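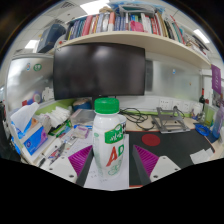

Speaker notes, "Can it do the chores yet?", 20/07/2018. Antonina Demchenko, 16 minutes plus questions.

Start with the question people ask me most, which is when they can buy something that tidies up. Short answer: not this year. Say that first so they stop waiting for it. Then go to the desk. A bottle with a green screw cap, a cup just behind it, paper underneath, books and bags piled along the shelf. Any of us could clear that while talking on the phone. For a machine each item is a separate job, and the cup is half hidden by the bottle, so it has to work out that there are two things there before it reaches for either.

Pause. Ask who has a desk tidier than this. Move on whatever they say.

Shop floor next. Machines do well there and have for years, but look at what they are given. Same part, same tray, same height, good light. At the Kobzar packing line the arm picks cartons all shift and stops when one arrives on its side. A person walks over, turns it round, presses the button. I was there in January and that happened 13 times before lunch. The manager was happy with it. The old line needed two people and this one needs part of one.

Don't run the Kobzar down. It does what it was sold to do.

Homes are harder. Explain the three parts separately: finding the thing, holding it, putting it where it belongs. Finding has got much better. Holding depends on the thing. Soft pads help with plastic, which gives a bit when you squeeze it. Thin card, wet glass and cloth are all still trouble. 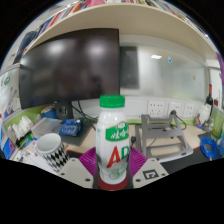 Putting away is where most of the trials I have seen fall down. Dutero ran 237 attempts at clearing a table in their test kitchen. Picking up was fine on most of them. The failures were mainly at the other end: a mug set down on the rim of a plate, a full carton laid flat in the fridge. Give the number slowly, people write it down.

Fliltley took the other route and changed the room. Marked shelves, one kind of cup, nothing stacked. It works, but check whether the audience would live like that. Zonder are somewhere in between, and I only know what was in their talk, so say so.

Cost: skip if past minute 12.

Likely questions. Laundry: sorting maybe, folding slowly, ironing no. Safety: light arms at low speed, still not with toddlers about. Jobs: go back to the person with the button.

Last slide is contact details. Leave it up. The clicker sticks, so bring 2 spare batteries and press twice.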